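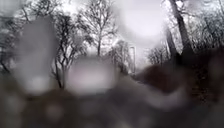 My sister says I should have quit the sourdough the first time it came out like a hockey puck, and she has said so on the phone, in a text and once on the back of a birthday card. She may be right. But I've been baking the same loaf since November and I am not stopping now, so if you came for the post about curtains, it's coming, I promise, I just have bread on the brain.

Quick recap for anyone new. Last fall I bought a bag of flour from the mill shop in Skonbridge, mostly for the pretty bag, and there was a starter recipe printed on the side. Flour, water, a jar, wait. I can wait! I'm great at waiting! So I mixed it up and put it on top of the fridge and for three days it did nothing at all. Then on the fourth day it went crazy and climbed out of the jar and down the back of the fridge, and if you have never cleaned dried starter off the coils of a refrigerator, well, it sets like cement and smells like feet.

The jar lives in a bowl now.

The first loaf was the hockey puck. The second was also a hockey puck but bigger. I was using the oven on the little dial setting that says bread, which I assumed meant it knew what it was doing, and then I finally bought an oven thermometer and found out my oven runs nearly 66 degrees cool. Sixty-six! I'd set it for 450 and it was loafing along (sorry) way down in cookie territory. I have been cooking in this apartment for 9 years. I thought about every pale roast chicken I have ever served to guests and had to sit down for a minute.

So now I crank the dial as far as it will go and watch the thermometer, and things got a lot better. I also started weighing everything, which I had been stubborn about, because my grandmother never weighed a thing in her life and her rolls were perfect. But my grandmother had made those rolls about a million times and I had made two pucks. My scale is an old Drirow that belonged to the previous tenant. It takes a second to think and it hates being near the microwave, but it works. The loaf I make now uses 508 grams of flour, an odd number I got by dumping in too much one evening and liking what came out. I wrote it on the inside of the cabinet door in pencil.

The other thing I got wrong was the kitchen temperature. All the recipes tell you to leave the dough somewhere warm until it doubles, and they say four hours, or five, as if everybody lives in the same house. My kitchen in January sits at 68 if I have been cooking and a good bit less if I haven't. Four hours in, my dough looked exactly like it did when I started. I kept baking it anyway because the recipe said so! These days I mix it after breakfast and leave it until it looks puffy and jiggles when I shake the bowl, and some days that's dinnertime. I've tried it in the oven with the light on, and that does speed it up, but then I forgot it was in there and preheated the oven with a plastic bowl inside. I'd like to not talk about that.

Some stuff I've tried that made no difference that I could see – bottled water, a fancy linen cloth, feeding the starter twice a day, and putting ice cubes in the pot. Some stuff that did – a really hot pot with a lid, a new razor blade for the top, and leaving the shaped dough in the fridge overnight. The fridge one is my favorite. It tastes better and it means I can bake at seven in the morning while I'm still in my robe, and the whole hallway smells like toast by the time people are leaving for work.

My downstairs neighbor gets every other loaf now. We never really talked before, just the nod by the mailboxes, and now I get the bag back with something in it, usually lemons and one time a jar of plum jam that I ate with a spoon.

Oh, and a few of you asked about the rye. I've tried it twice with the dark rye from Hokow, the one in the brown paper, and both times it was gummy in the middle even after I let it cool all the way. I think I need to use less water, or bake it longer, or maybe both. If you have a rye that works in a crummy oven please put it in the comments, with weights if you've got them. I have most of the bag left and it's taking up the shelf where the cereal goes.

Curtains next time. I did get as far as measuring the windows.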